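3.2 Planning the purchase of a two-arm tabletop station
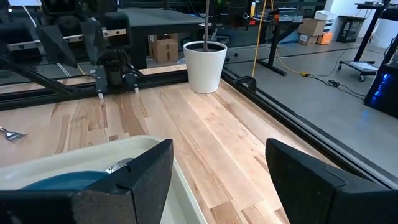 When we first sat down to work out what a second station would cost us, we did what I suspect most small groups do, and began with the arms. It seemed natural enough, as they are the part everyone wants to talk about, and Obed Dankwa had already collected quotations from two suppliers before the rest of us had agreed on what the station was for. We spent a pleasant afternoon comparing reach and payload, and came away with a total that was, as we learned by April, a good deal too low.

The trouble was in everything that surrounds the arms. A tabletop needs a rigid border to mount things on, and the border needs clamps and brackets, and each of those is cheap enough that it tends to slip past a budget altogether. Our first draft gave a single line to "mounting and misc." In the revised plan, prepared by Amerley Akolgo, that line was broken into 22 separate items, 14 of which had not been priced by anyone. We would warmly encourage other groups to go through this exercise early, dull as it is, and to do it standing next to a station that is already in use.

Figure 3. Tabletop work with dishes and utensils, seen from the wrist of the right arm. A blue plate with a small metal utensil on it lies in a white bin between the gripper fingers; the second arm is at the upper left, beyond a fork on the wooden tabletop.

The choice of tasks matters to the budget more than we had expected. Putting away dishes, as in Figure 3, sounds like a modest goal, but thin metal utensils ask a lot of a parallel gripper, and fingertips were the part we argued over longest. The Modley fingers we priced first came as matched pairs only, so that a single worn tip meant buying two. The Bradetti set cost more at the outset and let us order tips singly. We went with Bradetti in the end, though Loïc Guillot still feels - and he may well be right - that with a longer planning period the difference would have come out close to nothing.

Spares were then set at 40 percent of the original fingertip cost per year. This is a generous figure, and we chose it partly for comfort, having once waited weeks for a replacement part with everyone standing by. Groups with a local workshop could surely manage with less.

Floor space and cabling deserve their own lines as well. We had left both out, on the theory that the room was already paid for, and then found ourselves buying longer cables, a cart and a desk for the operator. Tayla Hapeta has since kept a running sheet of these smaller purchases, and it is reproduced in Appendix B, with the shipping charges listed separately where the supplier gave them to us.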